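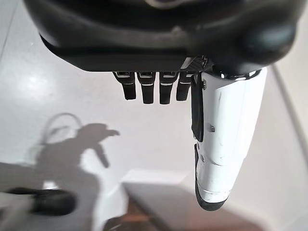
Masking the robot's own shadow out of floor detection

If your robot works under bright overhead light, sooner or later the obstacle layer will report a large hand-shaped thing lying on the floor, and the planner will politely go round it. The hand will follow. The planner will go round it again. You can watch this for a surprisingly long time.

What follows assumes the Brimholm perception stack with Lurden doing the planning. You need a calibrated arm and one wrist camera per hand.

1. Record a baseline. Park both arms with the hands open and save 300 wrist frames. Then move one arm through its usual range and save another 300.

2. Run the shadow fitter on both sets. It guesses the light direction from the joint angles and whatever dark shape moves with them. Ours settled after 13 passes.

3. Turn on self_shadow in the head camera config as well. People forget this one. Near a washing machine, with a basket in one hand, the head camera gets the hand's shadow and the basket's too, and both need a model.

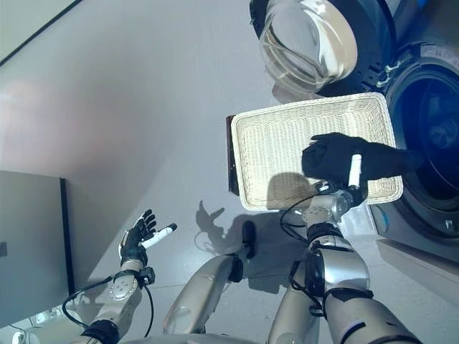

Posted by Glenys Samuel
28 March 2020
Filed under: Perception, Household tasks

4. Add the held object to the mask. A plain box will do for a basket. I spent most of September modelling the weave and would like it back.

5. Replay your log. We had 1,656 false obstacles before the mask and 13 after, all of them at the edges, where the shadow goes soft. Raise edge_margin a little if yours are the same.

6. Check the walls. The fitter assumes a flat floor unless told otherwise, so a shadow that climbs a wall gets cut in half and the top part is promoted to furniture.
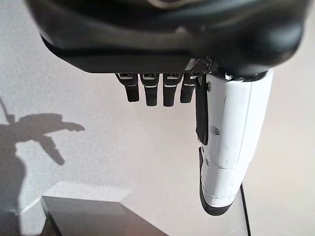 Set surfaces to "floor, wall" and run the fitter again from step 2. Tabletops go in as a third entry, with their height in millimetres. Put metres in and Lurden will accept them without a murmur, and plan accordingly.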